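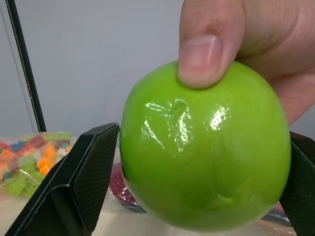

Last changed: 7 Apr 2025

# Gripper cell 2, Kernberg bench: inspection checklist

Applies to the two-finger gripper, the wrist camera and the table area. Work through it with the arm in hold unless an item says otherwise. Mark each item OK, NOT OK or N/A. Comments go under the item, with a name. An item marked NOT OK in section A stops the cell.

Checked by: Rehema Koech
Second check (section A only): Renato Navarro

## A. Stops and hand access

- [x] **A1. Emergency stop, table side.** Press, confirm the arm drops to safe state, reset. OK.
- [x] **A2. Emergency stop, operator desk.** Same test. OK.
- [x] **A3. Hold mode.** With hold active, jog commands from the pendant are ignored. OK.
- [x] **A4. Force limit for hand-assisted loading.** Limit reads 25 N on the pendant and is locked. OK.
 - Navarro: Limit was found unlocked at the November inspection. Lock is now part of the startup script. Keep checking it by eye.
- [ ] **A5. Hand position when presenting an item.** Hold the item from above, with fingers clear of both grip pads. Let go only after the jaws have stopped. NOT OK, corrected during inspection.
 - Koech: With round fruit the fingers tend to wrap down the side, toward the right pad. The apple is wide for these jaws and leaves little room. Hold it near the top and keep the hand above the line of the pads.
 - Navarro: Agreed. Retested after a briefing with both operators, cell released. Item stays open until the loading card is reprinted.

## B. Gripper fingers and pads

- [x] **B1. Finger plates.** No cracks, no bent tips. OK.
- [x] **B2. Finger screws.** Torque to the value on the finger drawing. Paint marks aligned. OK.
- [x] **B3. Grip pads, wear.** Diamond texture visible over the full contact face. Replace if any patch has gone smooth. OK.
 - Wieczorek: Last Jastex pads lasted 53 shifts. Spare pair is in the drawer under the desk.
- [ ] **B4. Grip pads, clean.** Wipe with a damp lint-free cloth. No solvent. NOT OK.
 - Koech: Waxy film on the left pad after the fruit runs. Cleaned and rechecked, grip normal. Add a wipe after every fruit batch — the weekly wipe is too seldom.
- [x] **B5. Jaw alignment.** Close slowly on the gauge block. Both pads touch at the same time. OK.
- [ ] **B6. Jaw opening.** Measure fully open at the pad tips and compare with the commissioning sheet. N/A, caliper out for calibration.

## C. Wrist camera

- [x] **C1. Mount.** No play when pushed lightly by hand. OK.
- [x] **C2. View of both fingers.** Both fingers must appear in the picture with the jaws open. The right one may run out at the side, but its pad has to be visible. OK.
- [x] **C3. Lens.** Clean, no prints. OK.
- [ ] **C4. Glare.** Check with a glossy item under the overhead lights. NOT OK, minor.
 - Jasińska: White streaks across the upper part of the green apple. The outline is still readable, so Plandosero can find the edges. Try exposure down one step before anyone touches the lights.

## D. Table and background

- [x] **D1. Wall behind the table.** Plain, nothing hung on it. OK.
- [x] **D2. Pole and cable at the back left.** Cable follows the pole and stays out of arm reach. OK.
 - Koech: Pole leans slightly. Within limits, look at it again next time.
- [ ] **D3. Packaging near the jaws.** Clear plastic film must not lie under the pick point unless it belongs to the item being picked. NOT OK.
 - Wieczorek: Crinkled film under the apple, and the bag of toy bricks close by on the left. Film can ride up between pad and item. Move bagged items back before a loose item is presented.

## Open actions

| Item | Action | Owner |
|---|---|---|
| A5 | Reprint loading card | Navarro |
| B4 | Add wipe to batch routine | Koech |
| B6 | Measure when caliper is back | Wieczorek |
| C4 | Exposure test, glossy items | Jasińska |
| D3 | Mark a parking area for bagged items | Lūse |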